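Teaching by the crumb

Joanne Naylor has wiped the same table in Grillville 166 times since breakfast, or had an arm wipe it while she held the controls. Each pass is saved as one example. The Mincombe project wants 1130 of them before it trains anything.

The work is slow. Naylor puts a few specks on the table, moves whatever else is standing there, and starts a recording. A good pass takes 20 seconds. If she hesitates over a crumb she deletes the take, as the system will copy the hesitation too.

"In the first week I was too tidy," she says. "I always started at the left. So it always started at the left."

Valter Salgado, who runs the project, now sends her a sheet of starting positions each morning. He also asks for mistakes: 8 passes in every batch must begin with the gripper in a poor spot, so the model gets some practice at recovering.

Most of what it learns comes through the small camera at the wrist. From there a table is mostly pale blur, and a yellow-orange fleck beside the finger is easy to miss. Salgado would like a sharper lens. Naylor would like a higher chair.

Training is due to start in May, on a machine they share with the Bettencourt lab.

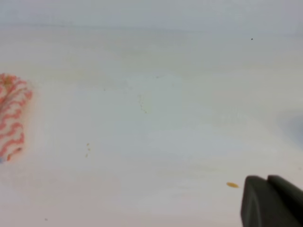 Page last updated in May, 4:20 p.m.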